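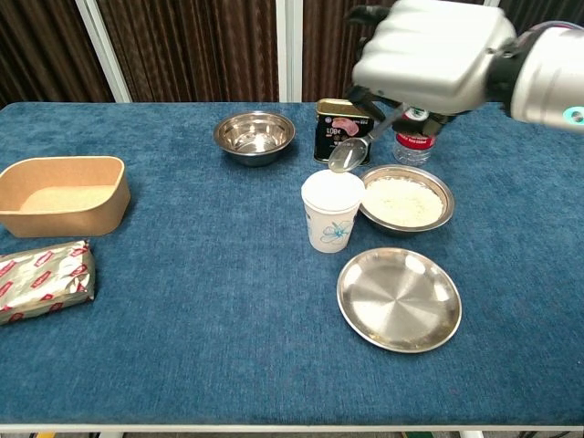
The Salian finger pads are the part I get asked about most, so they get their own page on the Orkitz shop. They're a replacement set for two-finger grippers, and I've been running them on my own bench arm since February. What sold me was thin stuff! A box or a can will sit in nearly any gripper, but a spoon handle wants to twist the second you tip it, and holding one at an angle with the bowl over the rim of a paper cup is the sort of job where worn pads show up fast. I run mine over a table covered in blue fabric, with a flat steel plate and a couple of steel bowls on it, and I check the pads before every long run now (I didn't use to, and I paid for it in dropped cutlery).

What you get: 2 pads, 16 screws and a small hex key. Yes, that's way more screws than you need. They roll off the bench and vanish, so I pack extras.

Fitting them is easy. Park the arm, power it down, open the fingers by hand and take off the old pads. Wipe the metal underneath, set the new pads flush and snug the screws up a little at a time. Then power up, close the fingers on nothing and redo your zero point. Please don't skip that last bit, I've had three emails about "weak grip" and every one was an old zero.

For cleaning I use warm water and a drop of dish soap, then let them air dry. No solvents! They also fit the older Berkel fingers, but you'll need the Wotico spacer, sold separately.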